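Griketti sorting kit, second look
2022-01-28, by Feng-yi Cheung
4 min read

The Griketti kit is sold as a tabletop sorting package: mounting plate, gripper fingers, a camera bracket, and a license for the pick software. The arm is not included. I wrote up the installation in an earlier post and will not repeat it, except to say that the cable routing instructions are still wrong for left-hand mounts and you should leave more slack at the wrist than the diagram shows.

This post covers the sorting routine. Szu-yu Tsao and I ran it over 3 sessions at Storton for a total of 1,312 picks, of which 1,092 ended with the item in the correct bin. A pick counted as a failure if the item was dropped, put in the wrong bin, or abandoned by the software after its retry limit. I did not separate glass from the rest in the first session, so there is no per-class table. I should have.

The retry limit ships at a value that is too generous. With a flattened item the planner will try the same approach angle over and over, then give up. Lowering the limit and turning on "alternate yaw" fixed most of this for us. Both settings are in the advanced tab, and neither is in the printed manual.
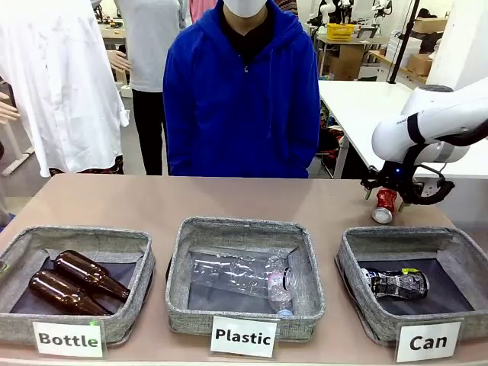

Last modified by fcheung, May, revision 34

Cans were the class I expected to be easy. An intact can on its side is a good target for two-finger grasping as long as the fingers straddle the body and the approach is close to vertical. The default grasp height is set a little high for this, and on a smooth can the fingers can close above the widest point and squeeze it out downward. I dropped the height offset and the problem went away. A crushed can is a different shape every time and the offset matters less than the yaw.

The bins are soft gray fabric ones with printed cards on the front: Bottle, Plastic, Can. The cards are for people. The software takes bin positions from the config file, and if a bin gets bumped it will release over the old position without complaint. Put tape on the table at the corners. Shallow bins are fine for small batches, but the release height has to be set per bin, and brown glass should be released much lower than anything else.

Support is by email. Eimear Gallagher answered both of my tickets and sent a corrected calibration file for the second one. The file is not on the download page yet, so ask for it by name ("offset table, rev B").

I also tried the Yip add-on, which is supposed to adjust grip force by class. It installs cleanly. I saw no difference on plastic and did not run it long enough on glass to say anything.

Would I buy the kit again? For teaching or demos, yes. For a line that runs unattended, the bin position issue has to be fixed first.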